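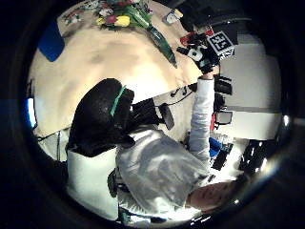
## Glove and gripper build: progress since December

The glove build has reached the stage where it can be worn for a full session. Nilmini Sarkar and Sajib Ranasinghe have been working on it at the big table in the shared workshop, mostly in the evenings, and this is a short account of where things stand for members who have asked.

The aim has not changed. We want a sensor glove and a matching hand-held gripper that record how a person picks things up and puts them down, so that the recordings can later be used to drive the small Rutmont arm on the back bench. Everything should be cheap enough for another member to copy at home. The glove itself is an ordinary black work glove with a white module on the back of the hand and a marker block beside it. The cameras find the printed pattern on the block and work out from it where the hand is and which way it is turned.

Most of the time since the last newsletter has gone on that block. The first version was a single flat card. It tracked well when the palm faced down and was lost as soon as the wrist rolled over. A cube shows a different face at each angle, so there is nearly always a pattern to read. Sajib printed the cube in one piece and stuck the patterns on afterwards. The first set went on slightly crooked and had to be peeled off and done again with a paper jig. The jig is in the drawer marked Patosora and anyone may use it, but please put it back flat.

Matt paper matters more than we expected. Glossy labels picked up the ceiling lights and the pattern washed out at some angles. Leave a pale border round the pattern too. Trimming right up to the black made detection much worse.

The other slow job was cabling. A cable that runs straight down the sleeve pulls on the connector every time the elbow bends. Nilmini now leaves a loose curve at the wrist and fixes the cable further up the arm with a strip of hook-and-loop tape. Since then we have had 2 dropouts in 50 recordings, both traced to a poor solder joint on the old board. The joint has been redone.

For test objects we are using flowers. Ute Wiegand suggested them after watching a session with wooden blocks, which are too easy. Stems roll, leaves catch on each other, and a bloom that is gripped too hard shows it. The usual task is to pick a stem from the bunch, lay it on the table and go back for the next one. Wrapped stems are simpler to hold than bare ones, and we record both.

Still to do:

- Shorten the screws on the gripper handle. They catch on loose sleeves.
- Replace the Furtado power supply, which hums and gets warm.
- Write a calibration routine that takes less than 11 minutes.
- Sort the recordings. There are 1045 clips on the shared drive and many have no useful name.

Lilla Borbély has started on the last of these and would welcome help. No knowledge of electronics is needed. Clips should be named by task first, then by who wore the glove, then by session number. Delete nothing, even if the take is plainly spoiled - the bad ones go in a separate folder.

Marjorie Marsden is writing up the parts list and wiring notes. A draft is pinned next to the Skandia shelving, with a pencil on a string for corrections. The connector types on page two are out of date, so check with Nilmini before ordering any.

Anyone who wants to try the glove can put their name on the sheet by the door. It fits medium hands best, and a larger one is being sewn. Sessions start at 7 pm and the table needs to be clear of other projects by then.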